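## 4. Sorting loose cable into baskets

Applies to the Pellisar bench storage set, perforated basket type. 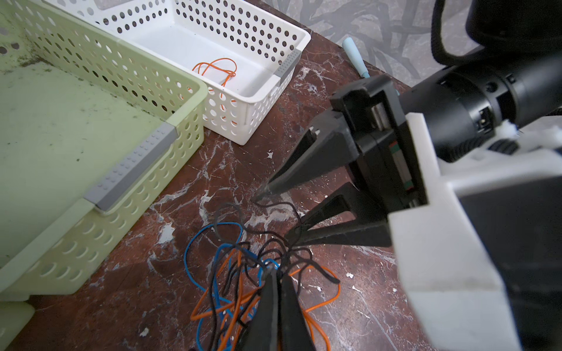

**Can cable be stored in the baskets without a bag or a tie?**

Cable of light gauge can go in loose if each length is coiled first and both ends are kept inside the rim. Heavier cable needs a tie at two points on the coil.

### 4.1 Before you start

Clear a working area at least 900 mm wide on a flat table. Stone and marble tops are suitable, but the baskets slide on a polished surface, so place a thin mat under them if you intend to pull cable out with one hand.

You will need:

- two baskets, one for sorted cable and one for offcuts or unsorted stock
- the clips supplied with the baskets
- a soft brush
- a damp cloth
- reusable ties, 12 per pack (Trodham or equivalent)

> **Caution:** Disconnect every cable from its supply before sorting. Do not sort cable that is still attached to a charger, battery or power board.

### 4.2 Preparing the baskets

1. Empty each basket and turn it upside down over a bin. Tap the base to release dust and clippings.
2. Brush the floor of the basket, working from the middle to the corners. Dark marks usually collect in the back corners, where the brush does not reach on the first pass.
3. Wipe the floor and walls with the damp cloth. Use plain water or a mild dish detergent. Solvents will dull the plastic and can make the rim brittle.
4. Dry the basket fully. Water held in the wall holes will run down onto the cable later.
5. Press the clips onto the rim. Each clip should sit level and should not rock when pushed from the side.

**Note:** Clips are grey for all basket colours. Colour-matched clips were dropped from the set in October and are no longer stocked as spares.

### 4.3 Separating a tangled pile

Work on the table, outside the baskets. Pulling a tangle apart inside a perforated basket drives the thin ends through the holes.

1. Spread the pile until no part of it is more than two or three strands deep.
2. Find a free end. Choose one at the outside of the pile where possible.
3. Follow that strand back by hand and lift the others over it. Do not pull the strand through.
4. If a loop tightens, stop and open it with a blunt plastic stick or the cap end of a pen. Metal tools can nick the insulation.
5. Remove the freed strand and lay it to one side.
6. Repeat with the same colour until that colour is finished, then go on to the next.

With mixed black, blue and orange wire, take out the colour that lies on top first. Black is easiest left until last on a dark table, when there is less to confuse it with.

> **Caution:** Thin wire springs back when a loop is released. Keep your face clear of the pile and wear eye protection if the ends are stripped.

### 4.4 Coiling and loading

1. Coil each strand loosely by hand. Keep the inside diameter of the coil above 25 mm for light hook-up wire. Use a larger coil for anything with a moulded plug.
2. Tuck the last turn under the coil, or fit a tie.
3. Lay the coil flat on the floor of the basket, against the back wall.
4. Check the front and side walls from the outside. Draw any trailing strand back in before moving the basket.
5. Load one colour per basket if you have enough baskets. Otherwise, tie each colour separately and keep the ties facing up.

Do not load above the lowest row of holes if the baskets will be carried - coils shift towards the front when the basket is tipped.

### 4.5 Finishing

Wipe the table and pick up any insulation scraps or flecks of debris by hand. They are easily carried back into the baskets on the underside of a coil. Store full baskets on a shelf away from direct sun. Baskets may be stacked only when empty, unless the Starkari shelf insert is fitted (see section 6).

### 4.6 Faults

| Fault | Likely cause | Action |
|---|---|---|
| Clip lifts off the rim | Dirt under the clip | Remove, wipe and refit |
| Wire caught in a wall hole | Strand not tucked in | Push back from outside with a fingertip |
| Coil opens in the basket | Wound too loosely | Rewind and add a tie |
| Marks remain on basket floor | Residue from old tape | Soak in warm water, then brush |

Section revised 2025-12-01 by Vusumuzi Mokoena. Replaces the cable pages in the Pimentel edition.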